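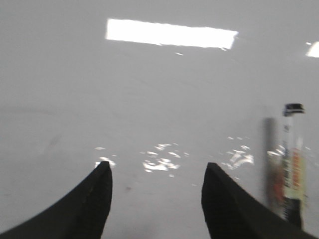
Lunton group reports gains in handling clear bottles

A research group at Lunton has published a method that helps robot arms pick up transparent objects from shiny worktops, a job that has caused trouble for camera-guided machines for years.

The work, led by Larysa Yatsenko with Khải Đồng and Yaroslav Shevchuk, deals with two problems at once. Clear plastic lets the background show through, so a bottle can look much like the table it stands on. Polished surfaces add to the difficulty by mirroring ceiling lights, and the bright patches move about in the picture as the arm moves. A system looking for edges can easily take a reflection for part of an object.

The group's method uses only the small camera mounted at the wrist. As the arm comes in, the software compares each new picture with the ones before it and with the known movement of the arm. A solid object standing on the table shifts in one way from picture to picture. A reflection of a lamp shifts in another. Anything that moves like a reflection is given less weight when the grasp point is chosen.

Blurred pictures are kept. In earlier work the group threw them out, which left the arm with very little to go on during the fastest part of the approach. The new version estimates how far the camera travelled while each picture was being taken and allows for the smearing that results.

"We were losing the pictures we most needed," said Yatsenko. "The arm had to slow down nearly to a stop before it could trust anything it saw. Now it can keep going and correct itself on the way in."

The system was trained on 742 recorded approaches, all made under ordinary ceiling lights with the blinds left as they happened to be. It was then tested on 500 further attempts with bottles and other clear containers that had not been used in training. The arm picked up the object and lifted it clear on the first try in 431 of these. With the group's older software, the same set of attempts gave 318 first-try lifts.

Most of the remaining failures came when the gripper closed slightly to one side and tipped the bottle over. Tall, narrow bottles were the worst for this. Containers with a printed label were easier than plain ones, and the authors say the results for unlabelled containers should be read separately. They are given in the second table of the report.

Miroslava Semeniuk, who works on packing lines at the engineering firm Zillitz and was not part of the study, said the results were useful but that the speeds were still low for industry. "On a line you would want it two or three times faster," she said. "But we have steel tables and strip lights everywhere, and we can't change that for the sake of a camera. A method that copes with glare is worth a proper trial."

The method adds some 200 milliseconds of delay between a picture being taken and the arm responding. Shevchuk said most of that is spent on the comparison between pictures and that a faster version is being written.

The group has not yet tried the software on wet surfaces or on glass. Tests with glass jars are due to begin in June at the Tutska laboratory, where Svitlana Levchenko will run the work with a heavier arm and a softer grip.

The report and the recorded approaches can be requested from the Lunton group. The training code will be released once the faster version has been checked.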